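Introduction to Automation, Unit 6
Handout: Faults in pick and place tasks
Prepared by Yurani Puma

Please read this handout before the lab session. It treats one fault from our own cell, which we call the Nivell cell. The task looks very easy: the gripper takes a small black bar from the table and puts it into the slot of a tray. In October the cell made 120 cycles without a person touching it, and 36 of them ended with a fault. I think this is too many for a task of this kind, and it is useful to study why.

1. What the log said

The controller wrote the same message each time: "grip confirmed, place failed." The first sentence of the message is the dangerous one. The controller confirms a grip when the fingers stop before they reach the fully closed position. It does not know what has stopped them, or at which angle the part is held.

2. What happened at the table

The bar can lie at any angle. The program of the first version assumed that its long side is parallel to the fingers. When the bar was turned, one finger touched it earlier than the other and pushed it. The bar then rotated between the pads while they closed. The grip was firm, but the angle was wrong, and over the tray the bar came down on the rim and not in the slot. 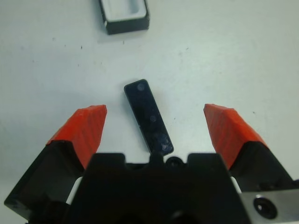

Figure 1. Fingers open before the grip. The bar lies diagonally and a little closer to the left pad. The tray is at the top.

Two more causes were discussed in the group. The surface of the bar is glossy, so a reflection can be taken for an edge by the vision program. Also, the pads are textured, and once the bar is pressed against them it does not slide back to a straight position.

3. Safety matter

After a failed place, the first version tried again at once, with no limit. In one case a student reached in to take the bar away because the arm was standing still. It was only waiting 600 ms before the next try. There was no injury, but we report this as a near miss. A robot which stands still is not a stopped robot. Press the stop button and check the lamp before your hand goes inside.

4. Changes made

The angle of the bar is now measured before the approach, and the wrist turns to match it.
After one failed place the cell stops and waits for a person.
The grip check now compares the finger opening with the width of the bar.

5. To prepare

Write half a page on which of the three changes would have prevented the near miss, and which would only make it more rare. Bring it on paper.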